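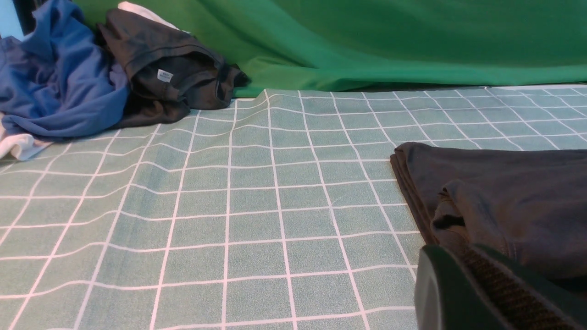

격자무늬 천을 깐 작업대. 왼쪽에 파란 옷과 검은 옷, 오른쪽에 접힌 진회색 옷.

홈 | 공간 안내 | 이용 요금 | 갤러리 | 공지 | 오시는 길

빨래 개는 작업대

Wekside 공용 세탁실의 갤러리 페이지입니다. 세탁기와 건조기 사진은 공간 안내에 따로 있고, 이 페이지에는 옷을 나누고 개는 작업대에 관한 내용을 모았습니다. 작업대는 건조기 맞은편 벽 쪽에 있으며 이용 시간 안에는 예약 없이 쓸 수 있습니다. 3월에 천을 새로 깔면서 설명도 다시 적었습니다.

바닥 천
연한 세이지 그린 바탕에 가는 흰 선이 격자로 인쇄된 천입니다. 선에 옷의 옆선을 맞추면 좌우 폭을 가늠하기 쉽습니다. 천은 상판에 고정하지 않았습니다. 옷을 세게 끌면 천이 같이 밀리고 선도 휘어집니다. 밀렸을 때는 앞쪽 모서리를 잡고 당겨서 펴면 됩니다. 세탁이 되는 천이라 한 달에 한 번 걷어서 빨고, 그날은 상판만 있는 상태로 씁니다.

뒤쪽 천
작업대 뒤에는 밝은 초록색 천을 늘어뜨렸습니다. 다림질을 하지 않아 주름이 있고 아랫단은 작업대 끝에 모입니다. 천 뒤의 벽은 옅은 파란색입니다. 처음에는 천 없이 썼는데 양말이나 손수건이 작업대와 벽 사이로 자주 떨어졌습니다. 천을 건 뒤로는 그런 일이 줄었습니다. 그래도 작은 빨래는 앞쪽에 두는 편이 낫습니다.

흰옷과 짙은 옷
흰옷은 짙은 옷 밑에 들어가면 찾기 어렵습니다. 사진에서도 검은 옷 뒤로 흰 천의 접힌 끝만 조금 보이고, 파란 옷 아래쪽에도 흰 천이 하나 나와 있습니다. 개기 전에 흰 것부터 빼서 한쪽에 모아 두면 나중에 옷더미를 다시 뒤지지 않아도 됩니다. 속옷과 양말은 세탁망째 올려 두었다가 마지막에 꺼내는 이용자가 많습니다.

케어 라벨
검은 옷 위에 작고 흰 직사각형 라벨이 보입니다. 글씨는 흐려서 사진으로는 읽을 수 없습니다. 세탁실에서 옷 주인을 찾을 때는 라벨의 치수와 섬유 표시를 먼저 봅니다. 여러 번 빨면 인쇄가 지워지므로 공용 건조기를 자주 쓰신다면 라벨 안쪽에 섬유용 펜으로 표시를 해 두시기 바랍니다. 이름 전체를 적을 필요는 없고 본인만 아는 기호면 됩니다.

진회색 옷
오른쪽에 느슨하게 겹쳐 접힌 옷은 바지인지 맨투맨인지 사진만으로는 분명하지 않습니다. 두꺼운 옷은 접힌 쪽이 둥글게 부풀어서 높이 쌓으면 잘 무너집니다. 선반에 넣을 옷이면 접힌 면을 바깥으로, 서랍에 세울 옷이면 접힌 면을 위로 놓습니다. 기모가 있는 옷은 두 번까지만 접고, 나머지는 가방 크기에 맞춥니다.

티셔츠 개는 법
앞판을 아래로 놓고 어깨에서 밑단까지 손바닥으로 한 번 씁니다. 양쪽을 안으로 접고 소매를 되접은 다음 밑단을 올립니다. 격자선 하나를 기준으로 잡아 같은 폭으로 접으면 여러 장을 쌓아도 옆이 맞습니다. 목둘레가 늘어난 옷은 목을 당기지 말고 어깨선을 잡으세요. 프린트가 있는 옷은 프린트가 꺾이지 않는 자리에서 접습니다.

바지 개는 법
지퍼와 단추를 잠그고 주머니 안감을 제자리에 넣습니다. 다리를 포갠 뒤 밑위의 튀어나온 부분을 안으로 접어 직사각형을 만들고, 밑단을 허리 쪽으로 올립니다. 청바지는 건조기에서 나온 뒤에도 허리 부분이 덜 말라 있을 때가 많습니다. 손으로 만져 보고 눅눅하면 옆의 건조대에 걸어 두십시오.

침대 시트
폭이 넓은 것은 작업대에서 한 번에 펴기 어렵습니다. 모서리를 맞춰 반으로 두 번 접은 다음 올려놓으면 됩니다. 고무줄 시트는 네 귀퉁이를 서로 끼워 넣고 접습니다. 이불 커버는 안쪽 모서리에 양말이 들어가 있는 경우가 있으니 접기 전에 뒤집어 털어 보세요.

수건
같은 층의 Hakatel 게스트하우스에서 오전에 수건을 개어 갑니다. 많은 날은 80장이 넘습니다. 오전 10시 전후로는 작업대가 붐비니 급하지 않은 분은 오후에 쓰시면 편합니다. 수건은 세로로 길게 반을 접은 뒤 세 겹으로 말아 접으면 선반 깊이에 맞습니다.

선반과 바구니
작업대 옆 선반은 갠 옷을 잠깐 두는 자리입니다. 젖은 옷, 신발, 음식물은 올리지 않습니다. 바구니 14개에는 번호표가 달려 있고 쓰고 나면 번호 순서대로 포개 둡니다. 바구니를 집까지 가져가실 분은 입구의 종이에 번호와 호수를 적어 주십시오. 손잡이가 헐거운 바구니는 선반 맨 아래에 따로 두시면 됩니다.

두고 간 옷
작업대에 남은 옷은 저녁 9시에 걷어 분실물 상자로 옮깁니다. 보관 기간은 3주입니다. 기간이 지난 옷은 의류 수거함에 넣습니다. 단추나 장식처럼 작은 물건은 상자 뚜껑 안쪽 봉투에 있습니다. 상자 열쇠는 103호에서 빌릴 수 있고, 찾으러 오실 때 옷의 색과 치수를 말씀해 주시면 됩니다.

천 구입처
격자무늬 천은 원단 가게 Irine에서, 초록색 천은 Jabłońska에서 샀습니다. 둘 다 자투리 천이라 같은 색이 다시 들어올지는 모른다고 합니다. 격자 천은 물에 한 번 담갔다가 말린 뒤 재단했습니다. 가장자리는 한 번 접어 박았고 다림질은 낮은 온도로 했습니다.

이용할 때
보푸라기 제거기와 빗은 작업대 서랍에 있습니다. 다리미는 천 위에서 쓰지 말고 창가의 다림판에서 쓰십시오. 섬유유연제나 얼룩 제거제 병도 격자 천 위에 세워 두면 자국이 남습니다. 천에 얼룩이 생겼으면 닦지 말고 서랍 안 메모지에 위치를 적어 두세요. 다음에 천을 걷을 때 그 부분을 먼저 빱니다.

이전 | 목록 | 다음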